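4. Arrumar os talheres no cesto

Este capítulo é para o hóspede do apartamento 201, na casa Vundcombe. Os talheres de plástico guardam-se sempre no cesto bege, e o cesto fica na mesa redonda da cozinha.

4.1 Ponha o cesto perto da borda da mesa, do lado dos armários.

4.2 Estenda bem a toalha às riscas. Se a toalha tem dobras, as colheres escorregam.

4.3 Coloque as colheres transparentes em cima da toalha, uma ao lado da outra, com a concha virada para o cesto.
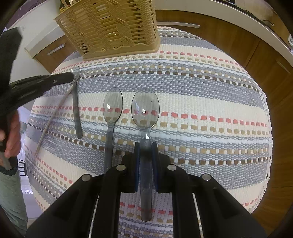 4.4 Separe primeiro as peças compridas e finas de metal. Elas não vão no cesto — vão na gaveta.

4.5 Pegue em cada colher pelo cabo e ponha no cesto com a concha para cima. Comece pelas maiores. As pequenas entram depois, à frente.

NOTA: Não encha o cesto até cima. Deve ser possível tirar uma colher sem levantar as outras.

ATENÇÃO: Uma peça de metal com ponta pode riscar o plástico e puxar os fios da toalha. Não a arraste na mesa, levante-a sempre.

4.6 Verifique as colheres contra a luz. Se uma tem racha, deite fora e escreva na folha Brekke, página 2.

4.7 Na terça-feira o cesto é lavado à mão, com água morna. Deixe secar completamente antes de o encher outra vez.

Para pedir colheres novas, fale com Chi-keung Tam, extensão 258.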